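Project report: visit to the Skorkanberg open day
Group 4: Ximena Bañuelos, Ivana Ledesma, Tiago Godinho
Instructor: Diarmuid Egan
Turned in 07/07/2025

1. What we went to see

Two-arm pouring demo at the Skorkanberg robotics lab. Our project is on handing off tasks between two arms, so this was the one demo we had to catch. The host was Treasa Kinsella, she runs the manipulation bench and took most of our questions. Pictures first, notes after.
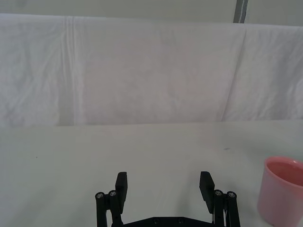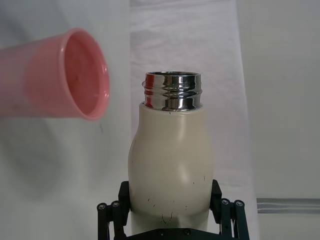 Pink cup, off-white bottle, two-finger grippers. Last one is the wide view:
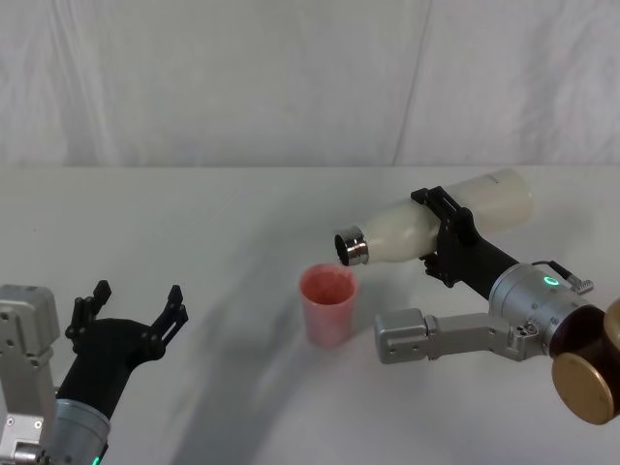

2. Background

Skorkanberg does small-batch automation for kitchens and test labs. The demo belongs to a project called Jultine, which started in October with one arm only. Second arm came later. Treasa said the one-arm version could pour fine but only if a person set everything up in exactly the right place first, and that kind of defeats the point.

The control software is called Anuvness. We did not get to see the code. We did see the operator screen for a few minutes, it shows the joint angles for both arms and a big stop button. Ivana asked if the stop button gets used a lot. Answer was yes, mostly on open days.

3. How the task is taught

By demonstration. A person steers both arms through the whole thing, the system records it, then a model is trained on the recordings. For pouring they have 500 recordings so far. Treasa said the first 25 got thrown out beacuse the operator was still learning too.

Things we wrote down:
- Cameras at the wrists plus a higher one looking over the table. Wrist views are for the last bit of the approach, high view is for where things are overall.
- White cloth behind the table so the model does not learn stuff from the room. Tiago wants us to do the same with a bedsheet.
- Cup position is changed between recordings, on purpose.
- Bad recordings are labeled and kept in a seperate folder, not deleted (after those first ones).

4. What we asked

How does the arm know when to stop pouring? Short version, it doesn't measure. No scale, no liquid sensor. It copies the timing from the recordings. So if there is more in the bottle than usual you can get too much out. They are looking at adding a scale under the table.

Which arm is in charge? Neither. One model puts out commands for both arms together. This was the big one for us, our plan had a "leader" arm and a "follower" arm. Treasa has tried that and said the follower was always a little behind. Not a problem for carrying a box. Problem for pouring.

Why two fingers? Cheap, easy to fix, spare parts on the shelf. She said almost 28 finger pads have been replaced since the project started, which is a lot more than we budgeted for (we budgeted zero).

What goes wrong most? Grip too low or too high on the bottle. Then the tilt is off and the neck ends up in the wrong spot over the cup. Also lighting, somebody opens a blind and the shadows change.

5. What this changes for our project

- Drop leader/follower. Try one controller for both arms. Ximena is rewriting section 2 of the proposal.
- Record more than we planned. We had 25 demos in the plan, thats not going to be enough. Need to ask Mr. Egan about more hours in the Mac an tSaoi lab.
- Move the cup around between recordings.
- Plain backdrop, fixed lights, blinds shut.
- Order spare finger pads. Tiago has the link.
- Dry runs first, liquid later. We would start with rice or beads so a spill is not a disaster.

6. Problems with the visit

We got there late and missed the intro talk, so some of the background in section 2 is from the handout. Our slot was short and there was another group waiting right behind us. Ivana's audio recording is mostly fan noise, so nothing in quotes in this report, only our notes. We also forgot to ask about gripper force, which was on our list. Ximena emailed Treasa about it, no reply yet. Will add it to the final version if it comes in.

7. Who did what

Notes: Ivana and Tiago. Write-up: Ximena, sections 1 to 4, Tiago the rest. Proposal changes go in with the next draft.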